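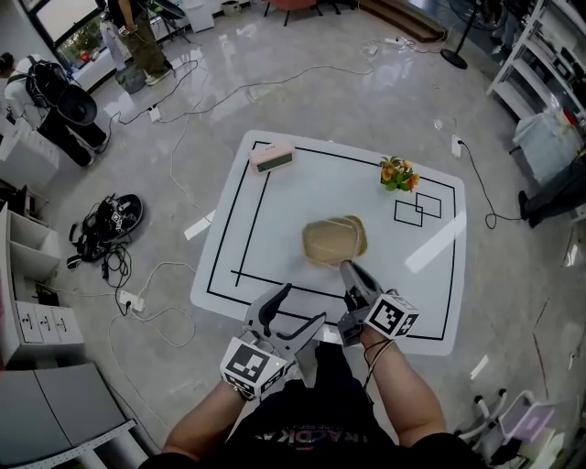
Le lot mobilier du site Cornari est livré, et c'est la partie du projet sur laquelle nous avons le moins à redire. Irnex a fourni les tables prévues à la convention, montées et mises à niveau, et la salle a pu rouvrir en avril. Reste que le mobilier n'a jamais été le point faible du dossier. L'alimentation électrique l'était, et elle l'est encore : une longue rallonge blanche traverse le carrelage jusqu'au pied du mur du fond, d'autres multiprises sont posées à même le sol, et du côté gauche les cordons blancs et noirs finissent en paquet. Le dossier déposé auprès de Zendisent promettait un sol dégagé. Nous ne pouvons pas écrire qu'il l'est.

Rapport d'avancement, 5 septembre 2021
Aménagement de la salle de travail, site Cornari
À l'attention de la direction des programmes, Zendisent

1. Tables et plateaux

Les 11 tables commandées sont en service. Le plateau blanc brillant à angles arrondis avait été retenu pour sa facilité d'entretien, et sur ce point le choix tient. Il se nettoie vite et les taches de café ne s'y voient pas longtemps. Nous sommes plus réservés sur les reflets. Avec les fenêtres et un carrelage poli qui renvoie lui aussi la lumière, une bande claire barre parfois une partie de la table, et les personnes assises de ce côté demandent à changer de place. Irnex nous répond qu'un film mat réglerait la question. L'échantillon que nous avons reçu marquait à l'ongle. Nous n'en commanderons pas avant d'en avoir vu un meilleur.

Le marquage au ruban adhésif noir demandé par les utilisateurs a été fait en interne. Un rectangle suit les bords du plateau, un second tracé délimite une zone intérieure à gauche, et deux petits carrés qui se chevauchent ont été posés vers un angle. Le principe est que chacun sache où ranger ses affaires et où laisser la surface libre. Les avis divergent sur son utilité. Les habitués disent ne plus le regarder, les nouveaux demandent à quoi correspondent les petits carrés, et la notice affichée n'en parle pas. Elle sera reprise.

2. Petit équipement

Une enveloppe de 800 euros avait été ouverte pour rendre la salle plus accueillante. Elle est presque épuisée et le résultat nous paraît mince. Les petites horloges numériques, dont une rose pâle, servent réellement : les séances se terminent plus souvent à l'heure. Les plantes artificielles à fleurs jaune orangé ne gênent pas, prennent la poussière et occupent un coin de table. La demande initiale portait sur des patères et une étagère, qui n'ont pas été achetées. Nous proposons d'affecter le reliquat à l'étagère.

3. Électricité

Le devis Orozco signé prévoyait des prises au sol à proximité des tables. Il y a bien une plaque près du bord de l'une d'elles, avec un cordon noir qui repart en boucle sur le carrelage, ce qui donne une idée assez juste de l'ensemble : la prise existe, le câble traîne quand même. Orozco considère le lot comme achevé et a transmis sa facture de solde. Nous l'avons mise en attente. Aucun passage de câble n'a été posé, alors que la ligne figure au devis, et la réponse reçue en juillet (« à voir selon l'usage ») n'engage à rien.

Nous demandons que le solde ne soit pas libéré avant la pose des goulottes et le retrait des rallonges qui coupent le passage.

4. Fréquentation

La salle a enregistré 97 inscriptions depuis la réouverture. Le chiffre est bon et nous invitons à le lire avec prudence. Il additionne des inscriptions et ne dit rien des présences, la feuille d'émargement ayant été tenue de façon irrégulière en juin. Nous ne savons pas non plus combien de personnes sont revenues. L'indicateur « satisfaction » du tableau de suivi repose sur 3 questionnaires et devrait à notre avis rester vide jusqu'au prochain rapport.

5. Demandes à Zendisent

Report de l'échéance du lot électricité jusqu'à réception des travaux.
Accord écrit pour l'achat de l'étagère sur le reliquat du petit équipement.
Remplacement de l'indicateur d'inscriptions par un comptage des présences.

Le budget mobilier est soldé sans dépassement. Le tableau des dépenses et la correspondance avec Orozco sont joints en annexe.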